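About Brillico

Brillico helps small workshops and colleges plan and budget for their first robot arm. 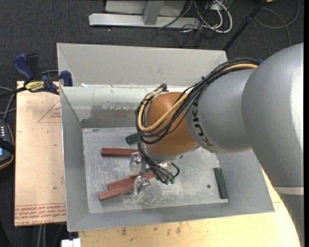 How much should we set aside beyond the price of the arm?
Plan for the gripper, the stand, the cabling, the safety work and staff training as separate lines. On most of our plans these come to more than first-time buyers expect, and training is the line most often left out.

Marleny Cárdenas and Cường Ung started the company after years of buying equipment for other people. We are now a team of six and have written 61 purchase plans, 44 of them for firms with fewer than 20 staff.

We do not sell robots and take no commission from those who do. A plan costs £3886, paid in two parts, and covers a site visit, a trial with your own parts and a written budget for five years – running costs included.

Flor Ospina arranges visits. Abelardo Marulanda looks after trials and can tell you which parts to send. Orders meant for the financial year starting in April should reach us well before March.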